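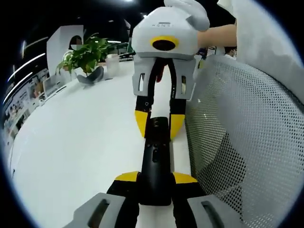 We moved into the Skostell building in June, and the long desk was already there when we arrived. It is white and it goes a long way down the room. I had wanted separate desks. I had even picked some out from the Lestia catalogue and worked out the total, which came to 3243 with delivery, and then we were told the long one was staying because it wouldn't go back through the door in one piece.

So we have all been sitting at one desk for a while now, and I thought I would write down what has worked, as a couple of people asked after my last post about the move.

The main trouble with a long desk is that things travel. You put a mug down at ten in the morning and by lunch it is somewhere else, next to somebody else's notebook. Pens go first, then chargers. At my old place in Yuan Street I had a desk with drawers and I never thought about any of this. A desk with no drawers fills from the middle outwards, and whoever sits in the middle gets everyone's bits.

What helped most was the plant. It stands towards the far end, a green thing in a pot with broad, glossy leaves, and I still haven't found out what it is called. I bought it from the market stall by the station and the label had come off. It was only meant to brighten things up a bit, but people treat it as a border. Laptops and paper stay on one side of it and everything else stays on the other. If I had put down a strip of tape I would have been laughed at.

It gets 200 ml of water on a Monday, and that's all. I measure it because the first plant I had in an office died from being watered by everybody. Three people were doing it a favour each day and the roots went. This one has a note in the pot asking people to leave it alone, and so far they have. The leaves need wiping now and then, as the broad ones show the dust. I use a damp cloth and plain water. I tried a leaf shine spray once at home and it left them sticky, so I wouldn't bother.

The white partition behind it came with the room as well. I was in two minds about keeping it. With it up, whoever sits on the far side has something between them and the rest of us, and they get fewer questions shouted at them. With it down, the room looks bigger. We tried a week without it and the person who sits there asked for it back by the Wednesday — fair enough. It's light and you can shift it on your own, although it does need two of you if you want it straight.

Cups are the part I have not solved. I bought a box of proper ones from Siltetti, the kitchen shop near the bridge, and they are good cups, heavy, with a handle you can get your fingers through. People still use the clear plastic ones from the water cooler, and the plastic ones end up by the plant. I think it is because that is where you put something down when you stop to talk to whoever is behind the partition. I have moved the bin closer and it made a small difference. If anyone has a better idea, please leave a comment.

The wall was bare when we came, and it took us longer to agree on that than on the desk. In the end we just let people put up what they liked, posters and printed sheets mostly, and kept them to the one side. I prefer it to framed prints. When something goes out of date you take it down and there is always another one waiting. The only rule is no sticky tape straight on the paint, after what happened with the deposit last time.

The lights are white and rather hard, and I can't do much about those. I asked for a quote to have softer ones fitted and it was 373, which was more than I wanted to spend on a room we rent. For now I turn my screen a bit further up than I used to and that gets rid of most of the glare on it. A darker desk would help too, as a white one throws the light back at you on a bright afternoon. It does show up crumbs, so it gets wiped more often.

For cleaning it I use warm water with a drop of washing-up liquid, and a dry cloth after. Ink comes off with a bit of surgical spirit if you get to it the same day. Leave it over the weekend and you will be rubbing for a while. I do the whole length on a Friday before I go, and it takes me 4 minutes if people have picked up their things and much longer if they haven't.

Next I want to sort out the cables. They run along the back edge at the moment and drop down wherever there is a socket, and I catch my foot on them. Lestia do a tray that screws on underneath, but I am not sure I am allowed to put screws in this desk, so I have emailed to ask. If the answer is no I'll try the clip-on kind and report back.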